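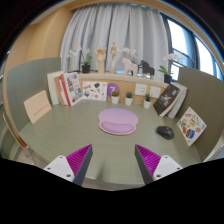 Desk 7 from the hand-held gripper, fingers open, with the mouse sitting off its pad.

Desk tidying, week six: is the Benura club learning anything?

The student robotics club has now spent most of the term on desks. The plan, as posted in July, was to use the hand-held gripper to record people doing small jobs, then train an arm to copy them. The job the club settled on was putting a computer mouse back on its mouse pad. I was doubtful when I heard it and I'm still doubtful, though a little less so than I was.

The count stands at 177 recordings. That sounds like plenty until you sort them. Thirteen were thrown out on the first pass, mostly because whoever was holding the gripper let go too early. Of the rest, far too many come from the same two desks, approached from the same side, by people who had already done it several times that afternoon. The Medina group says this is fine and that variety can wait. I don't see how. An arm that has only ever met a tidy approach is going to be lost the first time somebody leaves a mouse at an odd angle.

Desk 7 is a better test, and it took us until last Sunday to start on it. Leaning books, a card full of stickers, potted succulents along the back, a padded wrist rest on the pad that has to be cleared on the way down. The Ilia group wanted everything removed before recording. They were outvoted, and I was glad. People's desks have things on them.

What I would like to see before the end-of-term demo is a plain number. How many tries, how many times the mouse ended up on the pad, who was counting. At the spring demo we were shown 2 good runs on video and invited to clap, and when I asked about the other runs I was told they had not been saved. Zultau, the club we share the demo day with, put its failures on a sheet by the door. It was not a pretty sheet, but I learned more from it than from our video.

One more complaint. The sign-up list for recording shifts is the same handful of names every week. If you joined to build things and have never held the gripper, take a turn – it needs no experience, and left-handed members would be a real help, as we have almost nothing from them so far.

Recording continues on Sunday at the usual time. Please leave the desks as you find them, and write down your discards.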